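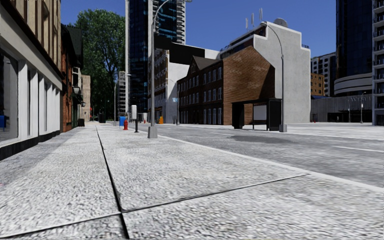 Simulated street view. Credit: Kekeli Eshun

I've had the Plokel street pack running on our sidewalk delivery robot sim since December, so I figure it's time to write the review I wanted to read before I bought it. We keep one six-wheeled robot alive with a very small crew (me and Kekeli, plus Octavio Ñahui when something with bearings breaks), and the sim is where we set it up before it gets anywhere near a real curb.

First, the good stuff. The sidewalk is great! You get coarse concrete slabs with real joints between them, a long dark one running up the walk and thinner ones crossing it, and for a robot with small wheels and a picky camera that matters a lot. Our old sim had sidewalks as smooth as a kitchen counter, and the crack detector we tuned on it panicked at every seam outdoors. I spent an evening driving the same block over and over at different threshold settings and got false stops down from 50 a run to 20. I was so happy I called Kekeli at home (sorry, Kekeli).

The clutter is useful too. There's a hydrant, a mailbox-type box, a sign post and a big street lamp with a fat tapered base, all bunched up near the curb, plus a bus shelter across the road. I use the lamp base for checking the side sensors after every config change. Creep up, stop, back off, turn, do it again. If the left and right readings don't agree I go back to the mounting offsets before touching anything else.

Setup took longer than I wanted. The importer reads Zander robot files fine, but ours came out of Fakmont, and the wheel joints arrived with their axes flipped, so the first thing my robot did was try to drive in two directions at once. You fix it by hand in the joint table, save, reload, and then do it again after the next update – keep a copy of that table somewhere safe. The camera height also resets to its default on import. I lost a whole afternoon to that one before Octavio walked by and asked why the robot was seeing the world from knee level.

Now the gripes. The light is very clean: clear blue sky, crisp shade on the pavement, sun on the brick. Lovely to look at, and fine for a first calibration, but I'd like a gray drizzly preset and there isn't one in the pack I bought. Some of the buildings are pretty plain once you get above street level, too. One has a big solid black panel across the upper part. My robot never looks up, so I can live with it.

Don't skip the bench check, either. I load a new config in the sim, run 25 laps of the block, then put the real robot up on blocks and spin each wheel before it gets to roll anywhere. The sim had nothing to say about the gritty rear hub we found last month.

I looked at the Azevedo pack as well. Nicer menus, and it kept my camera height, but the curbs in the demo were all one shape and I couldn't edit them. Plokel lets me edit mine, so I stayed.

Four stars from me. I'd buy it again, and I'd give it the fifth if they fixed that importer.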